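Sorting small parts before a move

August 6, 2026
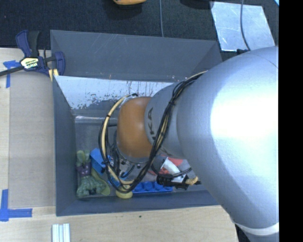
Mixed small items in a dark gray bin.

I moved my workshop from a rented unit in Zisdale to the back half of my garage in June. The part that took longest was the small stock: screws, spacers, fuses, connectors, springs and a lot of things bought once for a single repair. Notes on the method follow, mostly for my own use next time.

The old system sorted by project. Each repair got a box, and leftovers stayed in it. Finding an M3 standoff meant opening box after box, and the same part was stocked in several places under different labels. I had bought terminal blocks from Kokkinos on 5 separate orders without using up the first.

The new system sorts by function, then by size. There are 9 top-level groups. Fasteners get a full cabinet and are split by thread, then length. Electrical parts are split by how they mount. Springs are measured by outside diameter with calipers and bagged - wire gauge goes on the bag in pencil.

Anything I couldn't identify in a minute went into a holding bin. The holding bin gets reviewed every 6 months. Parts that come through 2 reviews without a name are scrapped.

Labels are plain paper behind clear tape. I tried the Zendari thermal labels first and they faded on the shelf near the window. The drawers are Stukach, the shallow type, bought used. The dividers are a loose fit, so small washers migrate under them. A strip of felt along the bottom edge fixes most of it.

Sepehr Bakhtiari suggested weighing the fasteners to get stock levels. It works for anything above M4. Below that my scale isn't good enough, and I top up by eye.

Still to do: the O-rings, which are in a coffee can, and the drill bits. The bits need regrinding before they get a drawer.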